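Zillgate two-arm cell
Setup and upkeep
Supplied by Haltus

The Zillgate cell pairs two arms on a common base and is sold for bagging and light sorting. Grippers ship mounted and wired. Bag hooks, bins and wall fixings are supplied by the customer.
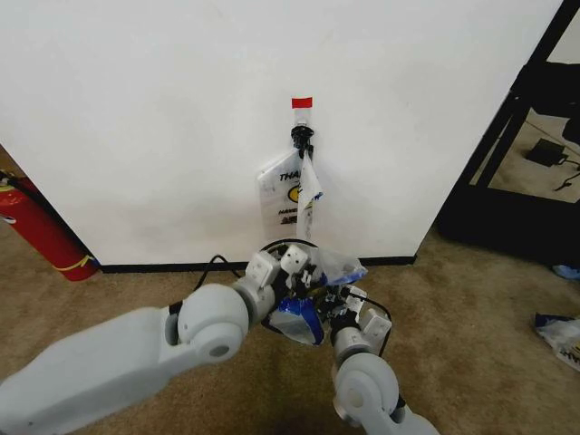
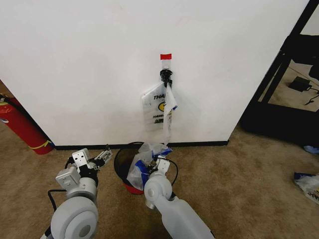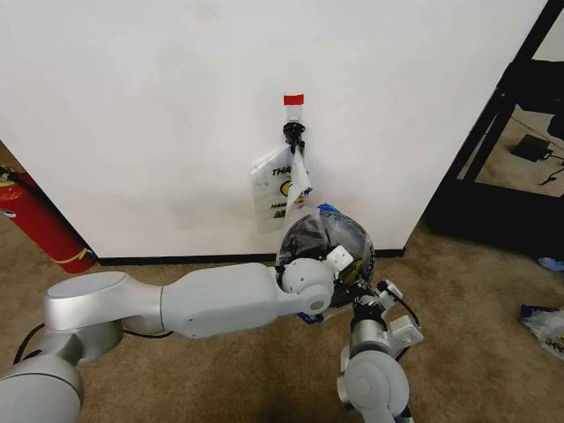
Gripper cables are the part most often replaced. Each wrist has one external cable, secured at the gripper housing and at the forearm. Leave enough slack for a full wrist turn. The loop should stand clear of the fingers at every point of travel, and it has to be checked with a bag in the gripper, as thin film bunches up around the fingers and can reach the connector. The same applies to the bag hook. A black clip held to the wall with clear tape will carry an empty shopping bag, but for filled bags use a screwed hook. Mark its position before removing the tape, then run the hook teach routine again from step 2.

Finger plates: wipe with a dry cloth at the end of each shift. Remove film scraps with plastic tweezers. No solvents.

Cable inspection: every 2000 cycles. Replace if the jacket is whitened or flattened at the clamp.

Joint caps: leave closed. Opening a cap requires recalibration of that arm.

Clamp screws: hand tight plus an eighth of a turn. Recheck after five days of use.

Spare parts
Wrist cable, left or right
Finger plate set, pack of 8
Flukevard cable clamp with screws

Finger plates ordered before July use the older hole spacing and do not fit the current bracket. Quote the serial number when ordering.

Parts: Jarmila Gajdoš
Repairs and recalibration: Marek Zeman, Čierny workshop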